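Open day at the Gorkbridge robot club

Posted Apr 11, 2021

Gorkbridge is a 38 minute bus ride from where I live, and I had meant to visit its robot club since February, when the college put a notice up about the spring open day. The club is for students in their second and third years. They meet in the evenings, and for this term they have one project, which they call Cakitz.

Cakitz is a clamp exercise. A robot arm has to work the toggle clamps on a metal plate, the kind with a red handle you push over to lock a part down. All of it is done in simulation first. The students build the room, the table and the arm on the computer, and only when a program runs cleanly there do they ask for time on the college's own machine.

We were let in at the side entrance and given a sheet with the running order on it. The first talk was in the computer room, with the simulation up on the big screen and two students taking turns at the keyboard. They started with the arm down at the plate and went over how it is told where to go. Every position is typed in or recorded, then played back, and the program can be stopped at any point to look at it from another side.
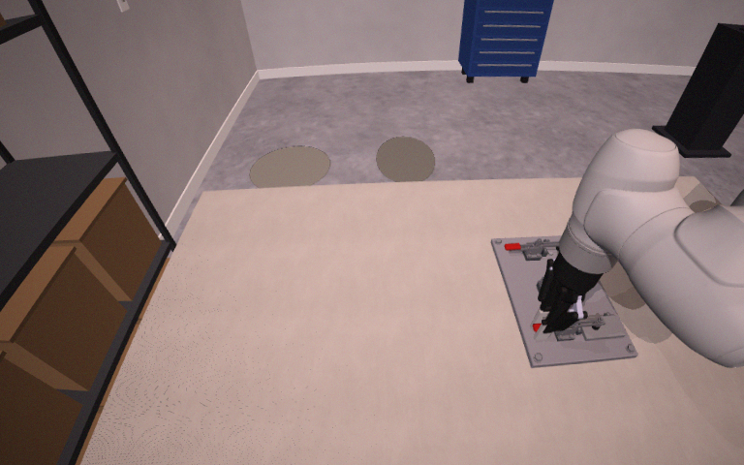 Hầu wrote to me after reading a draft of this page that the year before, the club had skipped the simulation and gone straight to the machine, and had spent most of the term queuing for it. The new way gets more students a turn, the message went on, but the ones who like spanners find it slow.

I heard much the same on the day. One student told me she had not touched real metal since the start of term and was looking forward to it. Another said he would happily stay at the screen.

The second talk was about the view from the gripper. A clamp handle is a narrow thing to get hold of, and its angle changes as it swings, so the fingers have to come in along the right line. From across the room an approach can look fine when it is off to one side. The students switch to a close view for the last part of the move and correct it there.

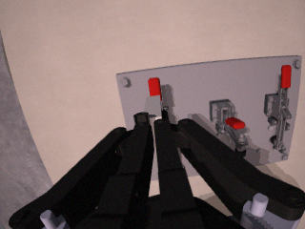

Each group keeps a log of its attempts, good and bad. The total on the day of my visit stood at 2,933, written on the whiteboard by the door. A program has to get through 300 attempts in a row before the club will sign it off, and only one group had managed that. The others were stuck somewhere short of it, mostly on the same fault, where the gripper lets go of a handle too early.

I asked if the arm model was a hard thing to make. It was not made by the club. The room was, though, and they seemed rather proud of it — the shelves, the boxes and the wall clock all went in over the winter. It makes no difference to the clamps, but it does make the place easier to find your way round when you move the view.

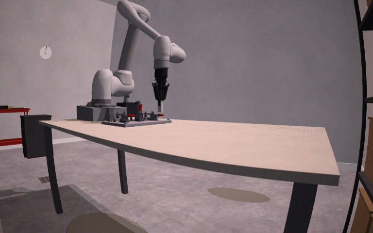
The visitors' session

After tea we could try it ourselves. There were five screens and a short queue at each. You were given a start position and a set of arrow keys, and asked to bring the gripper to a handle without hitting the plate. I hit the plate twice. A boy in front of me did it first time and then asked if he could have a harder one.

The keys move the arm in small steps, and it is easy to lose track of which way is forward once the wrist has turned. The student looking after our screen suggested picking one clamp and ignoring the others until the fingers were over the plate. I did better after that, though I ran out of time before I got hold of anything.
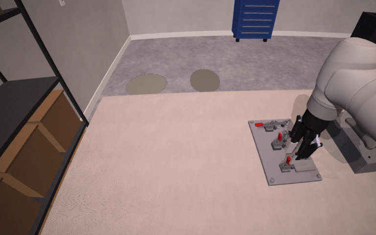
The session ran over by a quarter of an hour and they did not hurry anyone out. On the way back to the entrance we passed the display for Rillbridge, the college up the valley, which is setting up a club of its own and will use the same exercise from next term. The two clubs plan to swap programs and see whether each one runs on the other's set-up.

Entry was free and there was tea and cake in the corridor. The computer room is up a flight of stairs, but there is a lift at the far end if you ask at the desk. Parking is poor, so take the bus if you can. The next open day is in the autumn and the notice will go up on the college site.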